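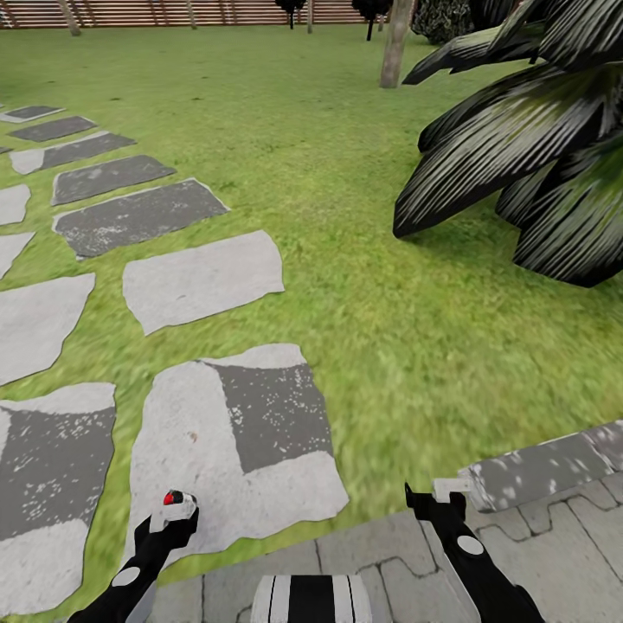
Grerkari Grounds & Gardens: Equipment Pages

Zulley two-armed garden robot

Status: in training, on the simulated garden. Bookings through Obinna Amadi.

Zulley is the robot we are getting for the courtyard gardens. It has two black arms, a gripper on each, and no opinion on how the edging was done in the old days. Until it is let loose on living grass it practises in the rendered garden, which has a lawn, stepping stones, a slatted fence at the back and a stone kerb between turf and paving. The grass in there never grows. Several of us have asked about a transfer.

What it is for

Picking up litter and windfalls, lifting clippings off the stepping stones, carrying hand tools, and holding the other end of things. That last one used to take a second person, usually whoever had just sat down.

What it is not for

Mowing. Pruning. Anything with a blade or an engine. It does not climb, and it is not to be sent up to the greenhouse with messages.

What changes for the team

The morning litter round goes to Zulley once it is signed off. The person on that round moves to planting and bed work, on the same hours and the same grade. This is in writing, and a copy is pinned up in the mess room beneath the notice about mugs.

Each of us will do a shift as minder. The minder walks with the robot, carries the stop button and fills in the log. It is a gentle job and rather like taking a toddler round a museum. Minding counts as work, so please stop putting it down as a break.

Training

Two sessions of 30 minutes at the Nepia desk, using the simulated garden. You will practise stopping the arms, taking over by hand, and telling the robot that a stone is part of the path and should be left where it is. The practice log stands at 3,608 runs. The early entries are worth reading if you are having a bad week.

Booking and care

Slots are 20 minutes. Put your name on the Briron calendar, and give the name of the task as well, as "robot stuff" will be sent back.

Wipe the grippers after every outdoor use. Keep 20 paces clear of the pond. Charge overnight in the tool store, with the door shut.

No Saturday bookings for now.

Faults go to Obinna, in person or by the form. Shouting across the yard has been tried and does not produce a ticket number.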